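How to Get a Copy of a Police Report in a Small Town

69 shares | 4 comments

If your name is in a police report, sooner or later somebody is going to ask you for a copy of it. It might be an insurer, a landlord, or your kid's school. I've gone through this three times now, twice for myself and once for my neighbor Dagim Lencho after a break-in at his garage on the Olludberg road, and each time I learned something I wish I'd had on paper beforehand. So let me put it on paper for you, and please be patient with me if I wander a bit.

First, work out who took the report. It sounds silly, but plenty of folks drive all the way to the wrong counter. In our area the town police in Cillholm handle anything inside the town line, and the county sheriff handles everything past it. Dagim's garage sits 900 feet over the line, so we spent a very pleasant morning in Cillholm talking to a very kind clerk who couldn't help us one bit. If an officer handed you a card or a slip, look at the top of it. The name of the agency will be there, and usually the case number too.

Guard that case number! Write it on the calendar, take a picture of it, tape it to the fridge. If you've lost it (I did, the first time, and turned the house upside down), the records desk can still search with the date, the street, and the full name of a person involved. It just takes longer, and you'll want to have all of those ready before you call.

Next, call the records desk and not the emergency number. Ask four things while you have a live person on the line:

Is the report finished and approved?
Do I need to come in, or can I ask by mail or online?
What ID do you want to see?
What does it cost, and do you take cards?

Mornings are best. After lunch the phones at our sheriff's office get busy, and by 4 in the afternoon you're likely to get the machine.

Then fill in the request form. Keep it plain. Where it asks what you want, write "full incident report, including any added statements," or you may end up with only the front page, which has hardly anything on it besides names and times. The front page alone was no use to Dagim's insurer and we had to go back. Sign it, date it, and keep a copy for yourself in a folder with everything else.
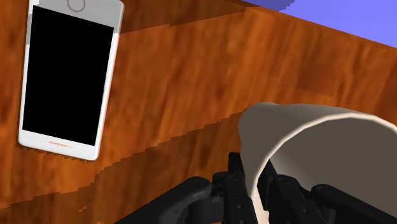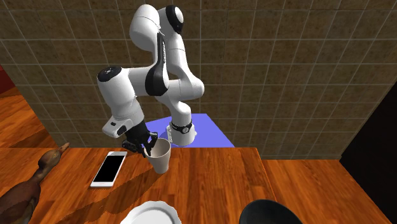
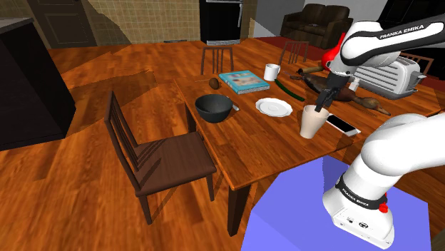 Don't be upset if parts of the report come back blacked out. Names of witnesses and anyone under age are often covered, and if the case is still open you may be told to wait. You can ask, politely, which rule they used to hold it back, and you can ask for that in writing. Most places also have a way to appeal, and the letter should tell you how long you have. Put that date somewhere you'll see it.

When you do get your copy, sit down with a cup of coffee and read every line. My own report had me living on Rathore Street, where I have never lived. To fix a plain mistake like that, write a short note with the case number, what the report says, and what it should say, and attach something that proves it (a utility bill worked for me). You can't make an officer change his account of what happened, but you can usually ask to have your own statement added to the file.

Last thing, and then I'll let you go. If you're sending the report on to anybody, send a copy and keep the original at home. Dagim keeps his in a cookie tin with the garage keys, and I've started doing the same.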